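Workshop Tips: Packing, Storing and Hanging Small Artworks at Home

Notes for people who keep a small collection in an ordinary house. Updated June 2021.

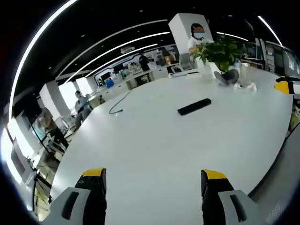 Before you start

Clear a table that is larger than the largest piece you plan to handle. Wash and dry your hands, and take off rings, watches and anything on a cord around your neck. Put drinks in another room.

Work out where each piece is going before you pick it up. Most chips and dents happen in doorways and on stairs, when someone is holding a piece and looking for a place to set it down.

Handling works on paper

Lift a loose sheet by two opposite corners so that it hangs in a shallow curve. If the sheet is brittle or larger than your arm span, slide it onto a piece of stiff board and carry the board.

Do not use paper clips, rubber bands, sticky notes or household tape. Tape yellows, and the adhesive moves into the paper where it is very hard to get out. If a print came to you with tape on the back, leave it alone and ask a paper conservator.

Pencil is the only thing to write with near a drawing. Use a soft one, write lightly on the back near the lower edge, and put the sheet on a hard surface first so the writing does not show through as a dent.

Interleaving

Place a sheet of acid-free tissue or glassine between works stored in the same folder. Pastel and charcoal are different. They smudge under any contact, so give them a window mat and a cover that does not touch the surface.

Hudix sells interleaving sheets in packs of 232, which is more than most homes need. Split a pack with a friend, or ask a frame shop for offcuts. Keep unused sheets flat in their wrapper.

Boxes for small sculpture

For ceramic, plaster or resin pieces, use a box with at least two inches of clearance on every side. Line the bottom with foam, then make a nest from rolled tissue. The piece should not shift when the box is tilted a little.

Wrap the parts that stick out last. Fill the hollow under an arm or handle with soft tissue before you wrap the whole figure, or the wrapping will press on it.

Newspaper is fine as outer padding but should not touch the piece. The ink rubs off on unglazed clay and on white plaster, and it does not wash out of either.

Number the box and the lid. If the work comes in several parts, put a list of the parts inside the lid, along with a photo of the work as it should look when put together.

Works made of toys, plastic or food packaging

A lot of newer art is made from things that were never meant to last. Soft vinyl gets sticky with age, and it can mark any painted surface it rests against. Keep vinyl parts separate from each other with silicone release paper. Do not seal them in a plastic bag.

Foil and candy wrappers should be stored flat and empty. Check for crumbs. Even a trace of chocolate will bring ants or mice to the closet.

Rubber and foam crumble. There is no home treatment for this. Take good photos while the piece is sound, and store it in the dark.

Where to keep things

An inside closet on the main floor is the best place in most houses. Attics get too hot and basements get too damp. Keep boxes off the floor on a shelf or a pair of boards, at least 6 inches up.

Avoid outside walls in winter. Our own back room had a cold wall all through February, and the backing boards on that side had rippled by spring. The work had to be refitted with new board, and it now hangs in the hall.

A cheap humidity gauge is worth having. Aim for a steady reading in the middle of the scale. Slow changes over a season do less harm than a jump from one day to the next, so do not run a dehumidifier hard for a day and then switch it off.

Hanging

Use two hooks for anything wider than a sheet of letter paper. The picture will stay level, and if one hook pulls out the other may hold long enough for you to notice.

Weigh the framed piece on a bathroom scale. Stand on the scale with the frame and then without it, and subtract. Buy hooks rated for at least twice that weight.

Put felt or rubber bumpers on the bottom corners of the frame. They protect the paint and leave a gap for air behind the picture.

Keep works on paper out of direct sun. UV glazing helps but does not stop fading. Rotate pieces every few months if you have enough of them, and let each one rest in a dark drawer.

Dusting

Glass: spray the cloth, never the glass. Liquid runs down behind the frame lip and wicks up into the mat.

Acrylic: use a soft microfiber cloth and a cleaner made for acrylic. Ammonia clouds it for good.

Unglazed paintings: a clean, dry, soft brush, held so the bristles barely touch. Stop if you see any flake of paint lift. Do not use bread, potato, baby wipes or saliva, whatever you may have read.

Small figures: a makeup brush gets into folds. Fumano makes a set of 7 brushes in graded sizes, and the two smallest are the ones we use most.

Keeping a record

Give every piece a number, even the ones you think are worth nothing. Write down the maker, title, size, material, where you got it and what you paid. Photograph the front, the back, any signature and any damage.

A spreadsheet does the job. We used the Clotel inventory program until our list reached 574 entries and then moved it all to a plain sheet, mostly for the sake of printing. Keep one copy outside the house.

When you lend a piece, take new photos on the day it leaves and again on the day it returns. Have the borrower sign the first set.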